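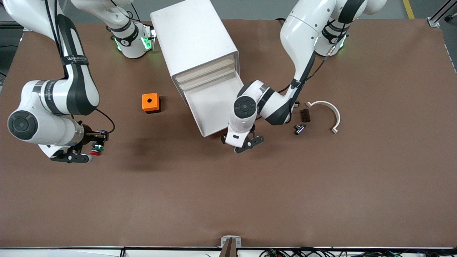 On Sat 15 September, a member wrote:

> We had the Nuvosano fitted in February and I can't speak highly enough of it. It clips round the rising main, plugs into an ordinary socket and sends a signal through the water so the scale doesn't stick. No salt, no plumber, no filters to change. The kettle is much better than it was, the shower head has stopped dribbling, and my skin feels softer as well. Our gas bill for the spring quarter was down by 46 pounds on the year before, so it will soon have paid for itself. The firm will do 30 per cent off if enough of us on the Otar side order together. They need names by the end of the month. Shall I put people down? They have a page of letters from happy customers if anyone wants to see it, and there's a money-back promise, so I really can't see what there is to lose.

Please don't put me down just yet. I'm glad the shower is behaving, and I'm not saying you've been had. But I've lived with this water for a long time and have bought two gadgets for it already, so forgive me if I go through this slowly.

First, the gas bill. A saving of 46 pounds over one spring tells us very little. Was it a milder spring? Were you in the house as much? Did the tariff change? Mine went down too over the same months, and I've got nothing clipped to my pipe. If the Nuvosano had cleaned out the boiler I'd expect the saving to build up slowly as the old scale went, and a single quarter can't show that one way or the other. Two winters side by side, in units of gas and with the money left out of it, would be worth reading. I'd gladly look at that.

The kettle is harder to argue with, as I haven't seen it. Did you descale it in February when the thing went in, though? The fitting leaflet tells you to. So does the leaflet for the Tarar ring, which I bought some years back and which is still on my pipe doing whatever it does. You start with a clean kettle, you look at it more often than you used to, and you wipe it out when you see a speck. My kettle was lovely for a good two months after the Tarar. Then I stopped looking and it went back to how it always was.

Skin I don't understand at all. The maker says the device takes nothing out of the water. The hardness is all still there, they say so themselves, it's only meant to stop it settling on things. So the soap is meeting exactly the same water as before. A proper softener with salt does take the hardness out, and people do notice it in the bath. A wire round a pipe that leaves the water as it found it shouldn't feel any different on your arms. If the firm is claiming both things at once, I'd like to know which one they want us to believe.

I did read the page of letters. There are 73 of them and every one is pleased. I've never known 73 people agree about anything, least of all something they paid for. I looked for a letter from somebody who had sent theirs back and couldn't find one, and yet there's a whole paragraph on how to claim your money, so presumably it does happen. Mind you, read that paragraph before you lean on it. You have to claim inside 30 days of delivery, in the original packing, and the leaflet says to allow up to three months before judging the results. I'd have thought anyone would spot the trouble with that.

I also wrote to them and asked for a test. What I had in mind was simple enough: two kettles of the same make, same water, same number of boils, one with the device on the supply and one without, and then weigh the scale. I got a friendly answer with a drawing of crystals in it and a chart whose upright line had no numbers on it. I wrote back asking for the numbers and they offered me the group discount.

To be fair, there may be something in it under some conditions. I've read people who seem to know their chemistry and who won't rule it out, at least where the water is kept moving and heated in one go. What they won't say is that it works on any pipe in any house, and that's what the box says.

What I'd suggest instead, for what it's worth:

Descale the kettle with citric acid. A 1000 g tub from the hardware shop lasts me well over a year, and that's with doing the taps and the shower head too. Don't use it on marble or on the older enamel baths, it will mark them.

Turn the hot water down a bit if it's set very high, as scale comes out faster the hotter you run it. Check with whoever services your boiler how low is safe for a stored tank - there's a germ question there and I won't guess at it on a mailing list.

If your boiler really is suffering, get a price for a real softener. They take up a cupboard and you'll be carting salt, and you want one tap left unsoftened for drinking. I had a quote for an Ukance one and nearly fell off the chair, so I don't say it lightly. But I could run my finger round a neighbour's sink and feel the difference, which I've never been able to do with the clip-on sort.

And if people still want to try the Nuvosano, could we at least do it properly? Two houses next to each other on Otar Hill, same main, a new kettle each. One has the device and the other doesn't, and neither kettle gets cleaned until after Christmas. Weigh them both at the start and at the end. I'll lend my kitchen scales and I'll be the house without. If yours comes out lighter by a decent amount I'll say so on here, under my own address, and I'll pay full price for one.

I'd rather wait and lose the discount. A firm that needs our names by the end of the month will very likely need them again the month after. The Tarar people had a last day too, and I had three more letters about it.

One other thing, for the person who asked last week about the white crust on the outside tap: that's the washer weeping. Change the washer before you spend anything on the water.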